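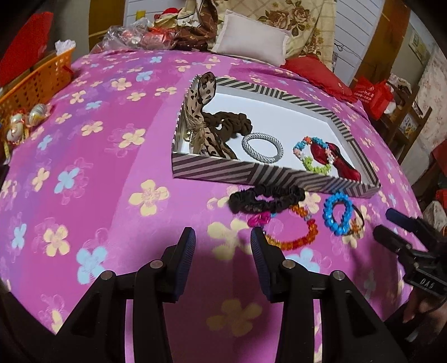 发饰这类东西，平时散在家里各处，浴室洗手台上有，大衣口袋里有，车门的储物格里也有。要整理，第一步是把它们集中到一个平面上，床是最常用的地方，面积大，高度合适，小件掉下去也摔不坏。动手之前最好先找一只浅盒，或者大一点的盒盖，把正在处理的几件单独放进去。像花床罩上的这只，外侧是深灰和米白的斜条纹，里面是白底，豹纹布蝴蝶结、深棕色发圈和银灰色手环放在里面，各是各的，一眼能分清。同样的三件东西直接放到粉紫底、满是黄花蓝花的床罩上，找起来就要费些眼力。

白底这一点，是Anca Roman教给我的。她在一家叫Mumdale的旧衣寄卖店做了多年，店里收衣服，也收帽子、腰带、发夹和不值钱的首饰。寄卖人常常用一个塑料袋把小件全装来，往柜台上一倒。她的做法是先不看东西，先铺白纸。深色发卡、细链子、透明的硅胶圈，放在木头柜台上都不好认，放在白纸上就清楚了。后来她嫌纸容易跑，改用鞋盒盖，再后来用服装店装围巾的那种浅盒，边沿低，手伸进去不碍事。

我去年冬天跟着她整理过两次，一次在店里，一次在她姐姐Paula Marinescu家。这篇文章写的主要是第二次。Paula有两个女儿，大的上中学，小的还在上小学，三个人的发饰混在一起用。她估计家里有二十来件，那天下午从各个房间收拢来，光是发圈就有40只，还没有算上断了的。

收拢这一步花的时间比分类长。浴室抽屉最好办，整个抽屉抽出来倒在床上就行。麻烦的是零散的地方：沙发坐垫的缝，书包侧袋，洗衣机门的橡胶圈里面，游泳包的底部。Paula的小女儿负责报地点，大女儿负责去拿。枕头底下也有，床头柜后面也有。有一只发圈套在门把手上，据说套了很久，大家进出都看得见，谁也没想起来它是可以用的。

东西到齐以后，Anca先分材质，不分颜色。她的理由是不同材质的清洗和存放办法不一样，颜色等放进抽屉的时候再说。布面的归一堆，包括蝴蝶结、缎面和绒面的发圈；金属的归一堆，包括发卡、边夹、戴在手上的圈和镯；塑料和树脂的归一堆，主要是抓夹和发箍。有些东西跨着两类，比如布蝴蝶结带金属件的，按布的算，但清洗的时候要按金属的来小心。

布面蝴蝶结最容易存坏。它好看的地方全在两个环是鼓的，压扁一个冬天，环上就有死褶，熨斗也不太好伸进去。Anca修过很多只。她的办法是用挂烫机远远地喷一点蒸汽，再把薄纸团成小团塞进环里，放一夜。纸团不要塞得太紧，刚好把环撑开就可以，太紧了中间打结的地方会变形。下摆用手指捋平，不用烫。豹纹、格子这类有花样的布，有一点小皱看不出来，纯色缎面的就要多花点工夫。

存放的时候，蝴蝶结应当单层平放，不要叠。这正是浅盒的用处。深盒子一定会被装满，这是放过东西的人都知道的，底下那一层从此不见天日。浅盒只有一层，放满了就是满了，再来一件，就得决定拿走哪一件。Paula原来用的是一只圆形饼干桶，有20厘米深，最底下有一只绒布蝴蝶结，拿出来的时候已经扁得像书签。她认出是小女儿第一次登台唱歌时戴的，收到一边，没有舍得扔。

发圈的问题主要在松紧带。布套本身很耐用，里面的橡筋却有寿命，受热、沾油、长期撑着都会让它变松。判断的方法是把发圈拉开再放手，看它缩回来的样子。缩得慢、缩回来以后边上还有波浪的，橡筋多半不行了。深色的扭花发圈，比如深棕、黑、藏青这几种，用的次数多，坏得也最早。布套还好的可以换橡筋：找到布套上的接缝，拆开两厘米左右的口子，把旧的抽出来，新的用别针引着穿进去，打结，再把口子缝上。Paula的母亲Rodica Gavrilă坐在窗边换了一下午，她用的是做裤腰剩下的扁橡筋，剪窄了用，比买来的圆橡筋服帖。

她换橡筋时有一个习惯，新橡筋先在手腕上绕一下试长短，再剪。绕一圈稍微有点松，就是扎厚头发的；要扎细软的头发，得再短一些。我问她短多少，她说一个指甲。

清洗也是趁这个机会做。布面发圈用温水加一点洗发水，泡一会儿，轻轻压几下，洗发水本来就是洗头油的，用在这里合适。不要拧，拧了以后褶子会偏到一边。洗完夹在毛巾里吸水，平摊着晾，挂起来的话水全积在下半边，橡筋要很久才能干透。带金属件的蝴蝶结不泡水，用湿布擦布面，再用干布擦金属的部分。金色的小配件多数是镀的，擦银布有磨料，用上去会发白，眼镜布就够了。

金属手环和镯子，Anca的意见是不要和发饰长期放在一起。整理的时候放在同一只盒子里没有关系，收起来的时候要分开。表面是编纹或者细珠纹的，很容易勾住绒布和缎面，拉出来一根丝，整只蝴蝶结就显旧。她在寄卖店见得多，往往饰品本身都没坏，是互相勾坏的。手环单独放进小布袋，或者在浅盒里用硬纸隔出一格，都可以。纹路里积的灰，用软毛的旧牙刷顺着刷，刷完用布按一按。

讲到隔板，就要讲到盒子从哪里来。市面上有专门的收纳盒。Paula买过一套叫Cunix的，透明塑料，格子是固定的，每格四厘米见方，放耳环很好，放蝴蝶结就不行，最大的那只两头翘在外面，盖子合不上。她后来把它给丈夫放螺丝了。另一种是Runddale的抽屉分隔条，可以自己剪，优点是尺寸随意，缺点是高，装在浅抽屉里要裁掉一半，裁口又不太整齐。

我去问过做盒子的人。Ovidiu Bogdan在Ardeleanu纸品作坊工作，那里主要接礼盒和糕点盒的活，过了十二月的旺季，机器停下来，他有空聊。他说，浅盒最要紧的是四个角。盒子浅，壁短，受力全在角上，角没有包好，拿几次就开。家里留旧盒子再用，挑的时候先按一按角，再看底板弯不弯，外面是什么花纹反倒在其次。不过他也承认，客人留不留一只盒子，多半是看花纹。斜条纹和人字纹的盒子退回来的少，在作坊里是最麻烦的一种，因为侧面两张纸在转角的地方要对上，差一点就看得出来。

他给的另一个建议是不要买带盖的。盒和盖可以拆开，当两只浅盘用，一只放常用的，一只放不常用的，并排摆在同一层抽屉里。盖子通常比盒身略大一点，所以不用的时候还能扣回去。我回家量了自己的抽屉，里面宽40厘米，刚好放下两只，中间的缝用来插梳子。

也有人完全不用盒子。Gülizar Kocabaş在城北开理发店，她的发圈都套在一根竖着的圆木杆上，旁边再立一根套发箍，夹子夹在一条宽丝带上，丝带挂在镜子边。她说店里一天要取用很多次，打开抽屉、低头找，都是时间，挂着的东西抬手就能拿到。可是她也说，家里不必学她。挂着的东西落灰，店里每天擦，家里做不到。她自己家里用的是一只蛋糕盒的盖子，放在浴室外面的架子上。

为什么放在浴室外面，她讲得很仔细。浴室里潮，橡筋和背胶都怕潮，普通铁发卡的漆头掉了以后会生锈，锈再沾到浅色布上就洗不掉了。卧室的抽屉最好，其次是走廊的柜子。家里有孩子的，要放在孩子自己够得着的高度，早上上学前不用喊人来找。

回到Paula家那天。分类、清洗、换橡筋，一共用掉一个下午，最后留下27件。断了的、橡筋没法换的扔掉，一部分成色好的交给Anca带去店里，另外几件Rodica拆了，留下布和扣子。留下的装进浅盒，大女儿一只，小女儿一只，Paula自己的那只最小，里面只有几只深色发圈、一只抓夹和一只她不常戴的手环。

盒子放进抽屉以前，两个女儿为哪只归谁争了一阵。争的是外面的花纹，跟Ovidiu说的一样。最后的办法是一人先用一个月再换。

过了几个星期我又去了一趟，问她们保持得怎么样。大女儿的盒子基本没动，小女儿的盒子里多了一块橡皮、一张地铁票和几颗珠子。Paula说她不打算管，只规定了一条：盒子满了，先拿出来一样，才能再放进去一样。橡皮当天就被拿走了。

附几条操作上的细节，供准备动手的读者参考。

先收拢，再分类，中间不要停下来清洗，否则床上摊着一堆，晚上还要再搬一次。

浅盒内底如果是深色的，垫一张白纸，四边各剪短一点，免得翘起来。

蝴蝶结放的时候正面朝上，下摆展开，后面的夹子合上。夹子一直张着，弹簧会没力气。

发圈不要套在瓶子或者纸筒上长期存放，除非粗细比发圈自然状态还小。

一字发卡可以插在一张名片大小的硬纸上，按颜色插，用掉几只很清楚，也不会散在盒底。

金属手环收起来之前要擦干，编纹里的水汽用吹风机冷风吹一会儿，热风不合适。

换橡筋用的线，颜色跟着布套走，豹纹的用浅棕色线，针脚藏在褶里，外面看不出来。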